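Counting ponds from my kitchen table

2020-04-08

I have been meaning to write up the pond counting for months, and now that I am at home all day with the kettle in easy reach I have run out of excuses. Some of you will remember that in November I started looking at satellite pictures of the coast between Plelberg and Oltent, where the old salt pans have slowly been turned over to fish and prawn ponds. I thought it would take me a weekend. Well!

The pictures themselves are free, and lovely to look at once you get used to them. Water comes out nearly black in the infrared, so a full pond stands out from the mud banks like a tile on a bathroom wall. The trouble is that a flooded field does just the same after rain, and so does the river when it spreads itself over the marsh. I ended up using 2 dates for every stretch of coast, one from the dry months and one from the wet, and only kept the shapes that held water in both. My total came to 2,423 ponds, and I was very pleased with that for an evening or so.

Then I found the old Farías survey map in a box of papers I had bought for something else entirely (tide tables, if you must know) and laid it beside my own. North of Oltent we agree beautifully. South of it I seem to have missed a whole run of small ponds, the narrow ones tucked behind the sea wall, where a single pixel covers half the water and half the bank. Up to 500 of them, I think, though I shall have to go back over that part slowly with a ruler and a good deal of tea.

I also tried Sodico, the little mapping program I grumbled about last year, and I take most of it back. It still closes itself if you zoom in too quickly, but it draws a clean outline and it lets you write notes against each pond – I have written far too many of them.

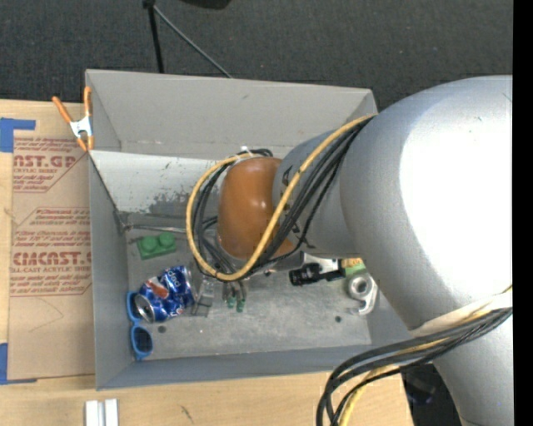
The southern stretch is next, then, and I will put the outlines up for anyone who wants them once I have tidied the notes into something another person could read.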